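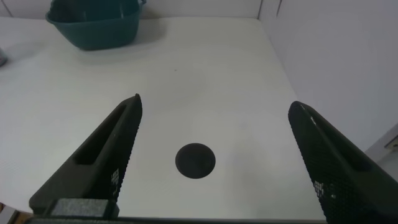

I'd better start with the question, because it changed twice and the version in my proposal isn't the one I ended up answering. What I wanted to know by the end was this: if you train a small pick-up policy using only the wrist camera, how much does it matter where the arm starts from when you record the demonstrations? Everyone in our lab group had an opinion. I couldn't find anything that settled it for a set-up like ours, so I made it my project.

## Why the starting position

My first idea was to compare lighting conditions. I gave that up in August after the Lumwood lamp order fell through and I was left with the one set of ceiling lights we already had. While I was sulking about it I went back through my practice recordings and noticed that I always began in nearly the same pose, with the fingers wide open and the black disc sitting neatly between them. It's a lovely view to grasp from, but a policy trained on it never has to look for anything! As soon as I nudged the arm sideways before pressing go, it came down on bare tabletop and closed on nothing, very confidently.

So that became the project. Same disc, same teal tub to drop it in, same white table, and the only thing I'd change on purpose was the start.

## What I did

I recorded two sets of 40 demonstrations each, all by hand-guiding the arm. (My shoulder would like this noted.)

- **Fixed set.** The arm starts from the saved home pose every time. The disc moves a little between recordings, but never far from the middle.
- **Spread set.** The arm starts from a pose picked at random inside a box above the table. I used a short script for this so that I couldn't cheat by picking the easy ones.

Both sets went through Mimero, the training code our department keeps going, with the settings left alone. I did want to fiddle with the learning rate and my supervisor talked me out of it, quite rightly, as I'd never have been able to say which change did what. The only input is the wrist camera picture plus how far open the gripper is. I left out the joint angles, because in my practice runs the policy leaned on them so hard that it more or less ignored the camera.

For testing I drew up a list of start poses and disc positions before training anything, and used the same list for both policies. A trial counted as a success if the disc ended up in the tub without me touching anything. Picking it up and dropping it halfway was a fail, which felt harsh at the time.

## What came out

The spread policy got the disc into the tub in 67 per cent of trials. The fixed policy was better than it from the home pose and dreadful everywhere else, and over the whole list it came out well behind. I'd expected a gap, but I'd also expected the fixed policy to fail gradually as the start moved further away. It didn't really do that. There was a patch near home where it was fine, then a narrow band where it was hit and miss, and past that it simply never got there.

The way they failed was more interesting to me than the score. I watched every failed trial back and sorted them into 4 groups:

1. **Missed sideways.** The fingers come down next to the disc. Nearly all of the fixed policy's failures were this one.
2. **Too high.** The fingers close above it. Discs are flat and a wrist camera is poor at judging height, so I'm not very surprised.
3. **Slipped.** A proper grasp, then the disc slides out on the way over. I had this with both policies and I blame the edge of the disc more than the learning.
4. **Dithering.** The arm hovers, drifts one way, drifts back, and runs out of time. Only the spread policy did this.

Dithering bothered me most. My best guess is that some of my own spread demonstrations were wobbly, particularly the ones from the far corners of the box where I couldn't decide which way to come in. The policy has learnt my indecision. I'd like to test that properly by re-recording just those, but I ran out of arm time.

## Things I'd do differently

A black disc on a white table is about as easy to see as anything could be, and I don't think my result says much about a cluttered bench. I had planned a second object and a patterned cloth from the Windavgate kit, and neither got past a few practice goes.

I also recorded all of the fixed set first and all of the spread set afterwards. By then I was simply better at guiding the arm, so part of the difference could be down to me. Mixing the two up as I went would have cost nothing, and I'm cross that I didn't think of it until the write-up.

And I should have saved the camera pictures at full size. I shrank them while recording to save disk space, so I can't go back and check whether a sharper view would have helped with the too-high failures.

## Where the files are

The recordings, the test list and my sorting of the failures are in the shared folder called Xolalpa, with a readme that I've tried to keep honest. The random start script is in there too. It needs the box corners typed in by hand for your own table, so please do that before you run it, and keep one hand near the stop button the first few times.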